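Workshop arm: fingertip wear and approach height over tile

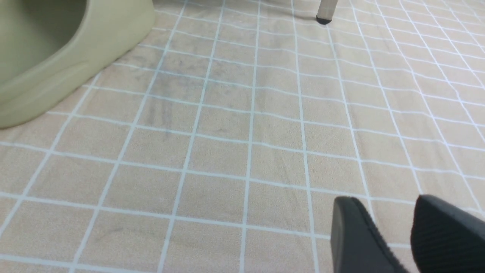 Ada Cocco

3 min read

The shared arm at the Hatholm workshop is now fitted with the black fingers, one of which shows its ribbed face at the lower right. The basin and the smudged tiles are at the left. Members are asked to comment on the approach height for floor pickups before Sunday. The present setting is 9 mm above the grout.

zalar_bench
I recommend raising it. At 9 mm the tips struck the floor twice during my booking, and the pads are not inexpensive to reprint.

Ferraro
I do not agree. With a higher approach the fingers close over flat parts without holding them. I ran more than 400 cycles in March at the present height and replaced one pad.

zalar_bench
Were those cycles run on tile or on the bench mat?

Ferraro
On the mat. I accept that the floor is less even.

wallard2
The speed should be considered before the height. Please limit the final descent to 200 mm per minute and repeat the test. The grout lines also disturb the edge detection, and a plain sheet under the part would help.

Ada Cocco
The speed limit will be applied for the next session. The height remains at 9 mm until results are posted in this thread. Mr. Ferraro's objection is recorded.

Contact the moderators | Copyright Hatholm Workshop | Back to top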